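工单标题：点球大战进球被加进正赛比分，外部推送与现场大屏不一致
产品：Zelent 赛事控制台
关联组件：Idine 推送插件、Igwe 大屏控制器
场地：Drellosthorpe 球场
提交人：Lutz Kohlhase
提交日期：2023年8月2日
优先级：高
状态：已解决，待下一场正式比赛复核

问题描述（提交人填写）

昨晚是季前热身赛，常规时间一比一，按双方约定不踢加时，直接进入点球大战。现场大屏显示正常，正赛比分停在一比一，点球比分单独一栏。俱乐部网站和手机端的比分是通过 Idine 插件推出去的，从第一个点球罚进开始，正赛比分就跟着往上跳，最后显示成五比四，没有点球比分那一栏。

另外还有两个现象，不确定是不是同一个原因：

一、客队第二个点球被门将扑出，网站文字直播里写的是“进球”，过了一会儿又变成“射失”，但比分没有减回来。最后主队少罚一轮，五比四这个数字里包含这个错误。

二、第70分钟主队换人，网站上有，大屏上没有出现换人条。现场播音员是照着纸质名单念的，看台上的人听得到，看不到。

比赛结束后我在控制台里手工把外部比分改回一比一，保存成功，刷新网页还是五比四。后来把插件停掉再启动，才变过来。

已经试过的操作：
退出重新登录，无效。
换一台电脑登录，无效。
清浏览器缓存，无效。
停用再启用 Idine 插件，比分恢复，但文字直播里点球阶段的记录全部没了。

附上导出的事件表和控制台日志。下一场热身赛还是在主场，也可能踢点球，希望在那之前有结论。

——

支持一线回复

收到。事件表可以打开，控制台日志也完整。请补充以下信息：

1. 控制台版本号，在“关于”页面底部。
2. Idine 插件版本号，和控制台版本不是一回事，在“插件”列表里看。
3. 比赛模板用的是哪一个，系统自带的还是自己复制修改过的。
4. 点球大战开始时，操作员点的是“进入下一阶段”还是直接在事件面板里选“点球”。
5. 当晚球场网络有没有中断。

在查清之前请不要删除这场比赛，也不要用“重算比分”功能。重算会覆盖原始事件的写入顺序，后面就没法对照了。

——

提交人回复

1. 控制台是当前稳定版，自动更新一直开着。
2. 插件是今年1月装的那一版，之后没有更新过，列表里有一个黄色的小点，我以为是提示有新公告。
3. 模板是自己改的。从“杯赛（含加时）”复制过来，把两个加时阶段删掉了，因为热身赛不踢加时。
4. 问了当晚的操作员，点的是“进入下一阶段”，界面顶部也显示“点球大战”，她记得很清楚，因为切换时有确认框，点了一次确认。
5. 网络有过波动。下半场后段媒体席有人反映上不了网，控制台右下角出现过黄色的“等待发送”，后来自己消失了。没有完全断。

补充一点，操作员说点球开始前她补录了不少东西，有角球、越位、还有两张之前漏掉的黄牌，是趁终场哨到点球开始之间那段时间一起录的。这些在网站上后来都能看到一部分，不全。
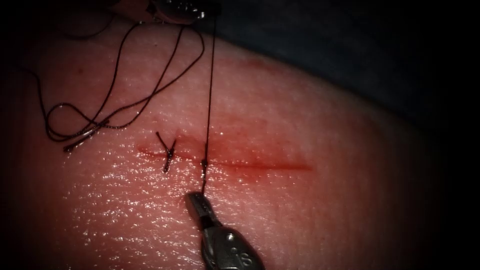
还有一个问题，事件表里的时间列有两个，一个叫“比赛时间”，一个叫“写入时间”，补录的那些写入时间都挤在一起，这样正常吗？

——

支持一线回复

正常。“比赛时间”是操作员填的，“写入时间”是系统记的，补录会造成两者相差很多。排序默认按写入时间，查看时可以点列头换成比赛时间。

黄色小点是插件需要更新的提示。请先不要更新，等二线看完旧版的缓存文件再动，更新会清空缓存。缓存文件的位置在“设置”—“插件”—“Idine”—“打开数据目录”，把里面扩展名为 queue 的文件复制一份传上来即可。

工单已转二线。

——

二线处理记录

第一步，核对控制台本地事件。

按写入时间逐条看完点球阶段。每一个罚球都有对应记录，阶段字段全部是“点球大战”，扑出的那一个记录了两次：第一次结果为“进球”，随后有一条修改，结果为“扑出”。修改是操作员手工改的，间隔很短，应当是按错了键马上改正。本地正赛比分没有变动过，点球比分正确。结论是本地数据没有问题，大屏比分直接读本地，所以也没有问题。

第二步，核对推送队列。

插件的发送队列上限是100条。网络波动期间事件发不出去，全部留在队列里，加上终场后的集中补录，队列被填满。旧版插件在队列满了之后的处理方式是丢弃最早的一条，给新的一条腾位置，不提示，也不写日志。

丢掉的条目里有普通事件，例如两个界外球和一个角球，这解释了网站上补录内容不全。丢掉的也有阶段切换事件，也就是“常规时间结束”和“进入点球大战”这两条。

操作员是先点了阶段切换，再补录的漏记事件。阶段切换在队列里排在补录的前面，队列溢出时先被挤掉。

第三步，确认外部比分的计算方式。

Idine 一侧不接收控制台算好的比分，它按收到的进球事件自己累加，累加到哪一栏由当前阶段决定。它没有收到阶段切换，所以一直认为比赛处于下半场，点球罚进就被当作下半场的普通进球处理。

第四步，扑出的点球为什么没有减回来。

“修改”这个动作在推送时拆成两条：一条撤销，一条新增。撤销时会带上原事件的阶段。撤销消息里写的是“点球大战”，而 Idine 那边这个进球记在下半场，找不到对应的记录，撤销被忽略。后面的新增带着“扑出”的结果，文字直播显示更新了，比分保持不变。

第五步，手工改比分为什么无效。

提交人改的是控制台里“外部比分”那一栏，保存后生成一条覆盖消息。覆盖消息对 Idine 有效，但只在下一个事件到来之前有效。当时队列里还有未发出的事件，覆盖消息排在它们中间，后发的事件又触发了一次累加。停用再启用插件时会用控制台本地的最终结果做一次完整同步，所以比分对了。完整同步只同步阶段已知的事件，点球阶段在对方那里不存在，文字记录因此没有过去。

第六步，模板。

看过提交人复制的模板。删掉两个加时阶段之后，点球阶段的“前置阶段”仍然指向“加时下半场”，这个阶段已经不存在。控制台本地会自动跳到上一个有效阶段，插件旧版没有这个处理。换句话说，即使队列没有溢出，这个模板在旧版插件下也有可能出同样的错。已在测试环境用同一模板、空队列重放，外部比分同样错误。所以这里有两个独立的原因，两个都要处理。

——

提交人回复

明白了。有两个问题。

模板的前置阶段在哪里改？我在模板编辑页没有看到这个字段。

文字直播里点球阶段的内容能不能补回来？媒体那边有人在问，门将扑出的那一个他们想引用。

——

二线回复

前置阶段默认隐藏。打开模板编辑页，右上角菜单里勾选“显示高级字段”，然后点开“点球大战”这一行，把“前置阶段”从空白或“加时下半场”改成“下半场”，保存。保存后模板列表里会提示“有比赛正在使用此模板”，选择“仅应用于新比赛”。已经踢完的比赛不要应用。

文字内容可以补，步骤如下，请按顺序做：

1. 确认 queue 文件已经复制出来。你上传的那一份是完整的，这一步可以视为完成。
2. 停用 Idine 插件。
3. 更新插件到当前版本，等黄色小点消失。
4. 启用插件，先不要点“同步”。
5. 在比赛列表里找到这一场，打开“阶段”标签，手工添加一条“进入点球大战”，比赛时间填终场时间，勾选“仅推送”。
6. 回到插件页，点“按阶段同步”，选择“点球大战”。
7. 到网站上检查。比分栏应为正赛一比一，点球比分单列。

第五步如果不勾选“仅推送”，本地会多出一条重复的阶段切换，大屏回放时会闪一下，其他没有影响，删掉即可。

——

提交人回复

照做了。第六步第一次报错，提示“远端比赛已锁定”。

——

二线回复

Idine 在比赛标记为“完场”后会锁定。请在插件页把比赛状态改为“待确认”，等状态栏变成灰色再点同步，完成后改回“完场”。

——

提交人回复

可以了。正赛一比一，点球比分也出来了，扑出的那个显示为“扑出”，门将名字正确。文字直播顺序有一点乱，两张补录的黄牌排在点球后面。

——

二线回复

那是网站按写入时间排序造成的。在网站组件的设置里把“排序依据”改为“比赛时间”。这项改动对所有比赛生效，改之前请和网站管理员确认。

——

换人条问题单独记录

这部分和推送无关，查的是 Igwe 大屏控制器。

控制台在第70分钟确实发出了换人条，控制器日志里有接收记录，返回码正常。接收之后进入显示队列，等待当前画面结束。当时正在播放的是场边广告轮播，轮播的优先级设成了100，换人条的优先级是默认值，低于轮播。换人条在显示队列里的有效期是8秒，轮播没有在有效期内结束，换人条过期作废。

下半场前面几次换人都显示了，是因为那时轮播没有在播。

处理方法：

在 Igwe 控制器的“图层”页，把“广告轮播”的优先级改到比“比赛事件”低。不建议反过来去调高换人条，比赛事件这一组里还有进球、红黄牌和伤停补时，单独调一个以后容易漏。改完点“写入设备”，只点“保存”不会下发到大屏。

如果广告合同要求轮播不能被打断，可以把“比赛事件”改为叠加显示，占屏幕下方一条，轮播继续播。叠加模式下换人条的字号会变小，Drellosthorpe 球场的大屏在对面看台能不能看清，需要现场试。
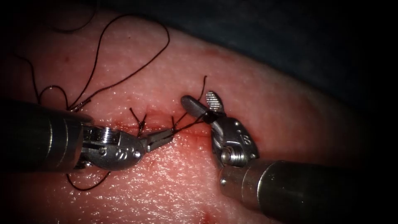

图：两把机器人器械用深色缝线缝合组织上的水平短切口

提交人回复

轮播优先级是广告那边的同事上赛季末改的，他们反映过轮播总被进球画面打断。合同我去核对了，只写了每场播放总时长，没有写不能打断。所以按第一种方法改，已经写入设备。

下午在空场试了换人、黄牌、进球，轮播播放中也能切出来，结束后轮播从头开始，没有接着上次的位置。这个能不能改成接着播？

——

支持一线回复

可以。轮播属性里有“中断后继续”，勾选即可。勾选后播放时长统计也会按实际播放计算，你给广告方出报表时会用到。

——

模拟测试记录（提交人执行，二线远程查看）

测试环境：当前版本控制台，更新后的 Idine 插件，修改后的模板，大屏接入。

测试一：正常网络，常规时间一比一，进入点球大战，主队先罚。
结果：外部正赛比分不变，点球比分逐个更新。通过。

测试二：点球结果先录“进球”，再改为“扑出”。
结果：外部点球比分先加后减，文字直播留下一条，标有“已更正”。通过。

测试三：拔掉控制台网线，在离线状态下切换阶段并补录事件，直到队列达到上限，再插回网线。
结果：队列满时界面弹出红色提示，新版不再丢弃阶段切换事件，超出部分写入本地文件，恢复网络后继续发送。外部比分正确，文字直播有延迟，最终完整。通过。

测试四：轮播播放过程中连续换两名球员。
结果：第一次换人条正常显示，第二次紧接着显示，中间大屏闪回轮播一帧。可以接受，已记入 Igwe 一侧的待办。

测试五：点球大战中门将因提前移动被判重罚。
结果：控制台里需要把原来那一罚改为“重罚”，再新增一条。如果直接新增，点球轮次会多出一轮，后面的先后顺序全部错位。操作员第一次就是直接新增的，改正后恢复。通过，但需要写进操作说明。

——

提交人回复

操作说明我改好了，贴在控制室，内容如下，请看一下有没有写错：

终场哨响后，先看右下角有没有黄色“等待发送”。有的话先等它消失，再点“进入下一阶段”。
漏记的事件放到比赛全部结束后补录，点球之前不补。
点球录错，用“修改”，不要删掉重录。
重罚，先把原记录改为“重罚”，再新增。
外部比分不对，不要手工改比分栏，通知我，由我在插件页同步。
赛前检查插件列表，有黄色小点就在赛前一天更新，比赛当天不更新。

——

二线回复

内容没有问题。第一条补充一下：如果“等待发送”一直不消失，而裁判已经示意开始罚点球，不要继续等，直接切换阶段，新版插件会保留这个事件。大屏读的是本地数据，不受影响。

第二条是给你们省事的做法，系统上没有这个限制。黄牌如果涉及停赛，需要当场确认的，还是应该及时录。

——

提交人回复

已按此修改。另外问一下，去年用同一个模板踢过的比赛要不要重新检查？有一场青年队的也罚了点球。

——

支持一线回复

那一场查过了。当时操作员没有用“进入下一阶段”，点球是在赛后作为备注录的，没有作为事件推送，外部比分没有受影响。点球比分在网站上也就没有单独一栏。需要补的话，可以用上面同样的步骤，优先级不高，你们自己安排。

处理结果汇总

外部比分错误：旧版插件队列溢出丢失阶段切换，同时模板前置阶段无效。已更新插件，已修改模板。
扑出点球未扣减：由阶段不一致引起，随上一项解决。
手工改分无效：属于现有设计，已向产品组提交改进建议，在覆盖消息之后仍有待发事件时给出提示。
文字直播缺失：已补回。
大屏换人条未显示：广告轮播优先级过高，已调整并写入设备。

工单保留到下一场主场热身赛结束。如果那一场没有罚点球，以测试记录为准关闭。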